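Last updated: July

MEDIA RELEASE

Woto Gallery to host textile and printmaking exhibition by five artists

The Orkach Cultural Foundation and the Mukico Arts Centre will present a joint exhibition of textiles and relief prints at the Woto Gallery from late July, bringing together work made over two residencies in two regions.

Titled Shared Thread, the exhibition comprises 44 works by five artists. It is the first program organised under the cultural exchange agreement signed by the two organisations last year, and it will travel to the Mukico Arts Centre after its season at Woto.

The artists worked in pairs and small groups over three months, beginning at Orkach's studios and finishing at Mukico. Each was asked to bring one technique learned from a family member or teacher and to make new work with an artist trained in another tradition. The results include block-printed cotton lengths, hand-stitched wall hangings, embroidered collars and a series of prints on handmade paper.

Foundation director Sânziana Nedelcu said the agreement had grown out of a long correspondence between the two organisations.

"Our members have been writing to colleagues at Mukico and trading samples of cloth by post for many years," Ms Nedelcu said. "The residencies allowed them to sit at the same bench. A good deal of what visitors will see was started by one person and finished by another, and the labels name both."

Exhibiting artist Kayode Akpan, whose indigo resist-dyed panels will hang in the entry hall, worked with printmaker Cauã Evangelista on the largest piece in the exhibition, a cloth banner measuring five metres in length. The banner carries a repeating pattern of river plants cut by Mr Evangelista in timber and printed by hand.

"Cauã cuts a very fine line, and my cloth did not want to hold it," Mr Akpan said. "We changed the weave twice and the paste more often than that. I would not have arrived at that surface in my own studio."
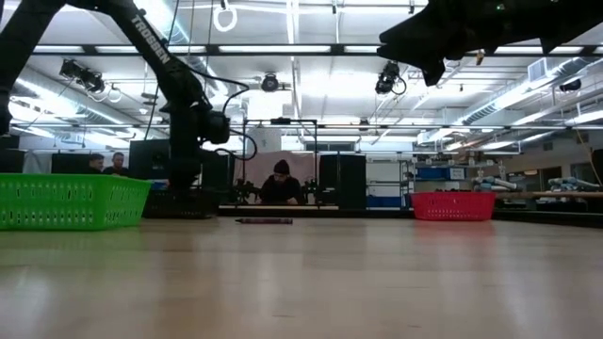
Baskets on the long table.

The exhibition will be opened at 6 pm by Gangadharan Chettiar, chair of the Chowdary Fund, which met the travel and accommodation costs of the residencies. A welcome performance by the Woto Community Choir will precede the formal speeches. Members of the public are welcome to attend the opening, although seating is limited and places should be reserved through the gallery.

Mr Chettiar said the Fund had been pleased to support a program in which artists were paid for their time as well as their finished work.

"Residencies ask people to leave their homes, their customers and often their children," he said. "The Fund's view is that a fair fee should be part of the budget from the first draft. We hope other exchanges will follow the same practice."

A public program will run throughout the season. Mr Evangelista will lead introductory block-printing classes for adults, and Mr Akpan will give an evening talk on indigo and its trade routes. School groups may book guided visits on weekday mornings, with teaching notes available for primary and secondary levels. Materials are included in the cost of all classes.

Exhibition curator Senthil Acharya said the hang had been planned to keep each collaboration together.

"We considered grouping the works by technique, and for a time we had the prints in one room and the textiles in another," Mr Acharya said. "It separated people who had spent months working side by side. The prints now hang beside the cloth they were made with, and several of the original blocks will be on display."

An illustrated catalogue with essays by Mr Acharya and Ms Nedelcu will be available from the gallery desk. Following the close of the touring season, one work by each artist will enter the permanent collection of the Mukico Arts Centre.

Entry to the exhibition is free. The Woto Gallery is open from 10 am to 4 pm and is wheelchair accessible from the rear car park. Large-print labels may be requested on arrival.

Media enquiries, interview requests and requests for reproductions of exhibited works should be directed to the communications office of the Orkach Cultural Foundation.

ENDS

Subscribe to our newsletter for exhibition news and invitations. You may unsubscribe at any time.

Contact us | © Orkach Cultural Foundation. All rights reserved. | Back to top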